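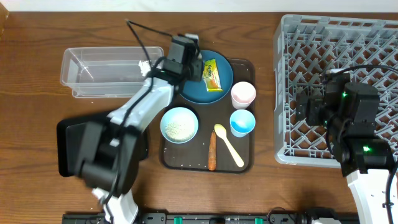 Attachment 1 - brown tray with the plate, bowl and cups on it

Ticket 438 - Brown tray sheds white crumbs
Opened by: Petronella Engelbrecht
Product: Skellora serving tray, dark brown
Status: Waiting on customer

Petronella Engelbrecht, Apr 8, 2026
Hi there! I bought two of your trays from Destside in September and I love the size (plate, bowl, two cups and a spoon all fit with room to spare), but I keep getting little white crumbs all over the surface. You can see them in the photo. At first I blamed the food, because the bowl in the picture has something grainy in it and there's some white crumbly stuff in the clear container next to the tray too. But I wiped the other tray down, left it bare in a cupboard overnight, and it had specks on it again by breakfast. So now I'm wondering if the coating is coming off?

Things I've tried so far:
Dish soap and a soft sponge - looks great, then the specks are back.
Baking soda paste - please don't laugh, it made everything worse.
Drying it flat with a towel instead of standing it in the rack - no change.

Wian Rampersad, Support
Thanks Petronella, and no laughing here! Baking soda dries into a white powder and loves to hide under the rim, so let's rule that out first. Soak the tray in warm water with a splash of vinegar for 58 minutes (odd number, I know, it's what our care sheet says), rinse, then run a dark cloth around the corners. If the specks smear, it's residue. If they feel hard and gritty, send me a close-up of the rim and the 5-digit code underneath.

Petronella Engelbrecht
Okay, soaked the first one. The cloth came away with a chalky smear from two corners, nothing gritty. Doing the second tray tonight and I'll check the cupboard shelf while I'm at it - the paint in there is pretty old.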